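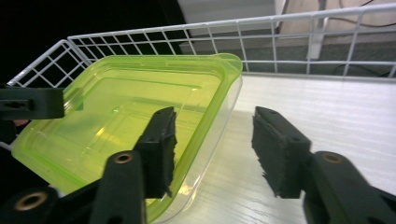

Page last changed: November 1, 2018

Notice to Residents of Filness House

The Board of Filness House wishes to inform all residents that the lift will in future stop at the sixth floor. Residents will be aware that the building has five.

The matter was first raised in May by Miss Sveva Grasso of Flat 33, who returned from the sixth floor with a library book and a light tan. Mr Aldo Orlandini, for the Board, wrote to the lift makers, Greco, and received a courteous reply concerning a different building.

An inspection was then carried out by Mrs Cinzia Pace. Her report runs to three pages and deals chiefly with the carpet, which she found to be in good order. She notes that the corridor is longer than those below, that a piano may be heard in the afternoons, and that the tenants were civil – one of them asked after her mother by name.

The Board has resolved as follows. Visits to the sixth floor are limited to up to three hours. Bicycles must not be left there. Post addressed to the sixth floor should be placed in the lift, and the doors allowed to close.

Mr Mirko Marino has asked to be excused from his lease on Flat 12, having found rooms upstairs that he says he remembers. The Board has granted his request. His deposit will be returned to him by lift.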